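We use cookies to remember your preferences. Accept | Manage

I'd been meaning to get to the Hevamo open day since August, and on 30 October 2024 I finally made it out to Bunholm (21 stops on the bus, I'm never doing that again without a sandwich).

Most people headed straight for the talks, but I got stuck at the food table and stayed there — crayfish! Bright red, spread over a dark grey mat, with a big white bowl beside them.

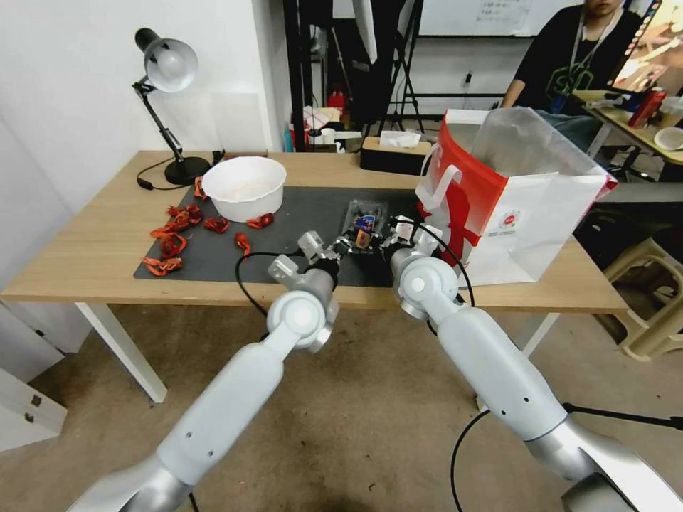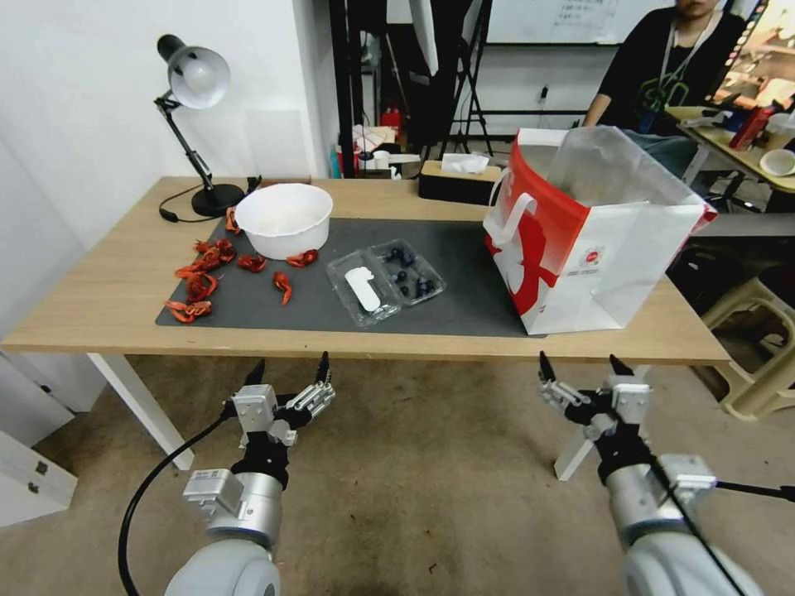

Prasanna Mollah
Visits and days out writer

The blueberries in their clear clamshell were what I wanted, if I'm truthful, and I liked the black desk lamp with its white shade, very like the one my aunt had. There was a red-and-white paper shopping bag too, and a tissue box, handy if you're a messy eater like me.

Afterwards I had tea in the Radiretti room — 2 quid with a biscuit — and missed the 4 o'clock tour completely. Next time I'll book!

14 comments | 800 shares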